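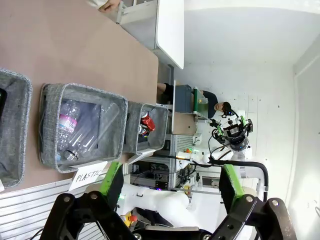
Can the Beketti sorting kit be leased for a term shorter than a school year?

Kerslake Support
The minimum lease is 3 months, and the term may begin at any point in the calendar. Delivery and one training session are included. Applications should be lodged through the Kerslake portal, with an authorised signatory named on the form.

Ksawery Borkowska
Our centre leased one last September. The extension to 4 months was approved promptly – the paperwork was less so. Please note the $200 bond, payable separately.

sonorum18
I believe Fumeo also leases them. Terms unknown to me.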